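Gruvska Packing Hall: Questions From Staff About the New Robots
Last updated February 23, 2019

Why does the company bring robots to the packing hall?
We pack 699 kinds of small articles, and the orders for mixed boxes grow each October. The machines will take the night sorting first. The day shift stays as it is now.

Will I lose my job?
No contract will be ended for this reason. Lionel Heywood has put this in writing, and the letter hangs beside the time clock. Some tasks will change – please read the next answer.

What will be different in my working day?
You will lift less and check more. When the machine stops at an article it does not know, a person comes and decides. In the first weeks this can happen often.

Who teaches the machine?
Our own people do. Seven colleagues from both shifts work with Hiếu Tô, who explains the method and prepares the tasks.

What does a teaching session look like? 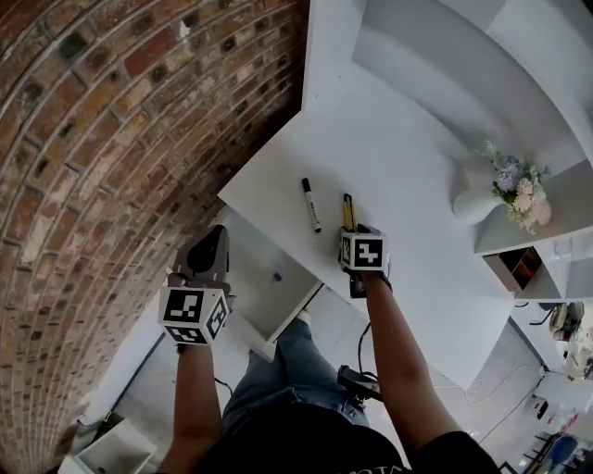
Teaching hours are paid as normal working hours, and you may stop at any moment without giving a reason. You hold one gripper in each hand and do the task with them in place of your fingers. The white blocks with black patterns sit at your wrists, so please do not cover them with a sleeve. The things to handle are simple, such as a marker pen or a utility knife on a white table, with a drawer open below it.

Do I need to know programming?
No. You need patience and calm hands. The introduction is given by Adanech Derese.

Is my face recorded?
The recordings are used for teaching only, and your supervisor does not receive them. For questions about your data, write to Rhea Layug.

Where can I sign up?
The list is at the desk of Hawi Woldemariam, room 428. You can also call extension 400 – after lunch is best.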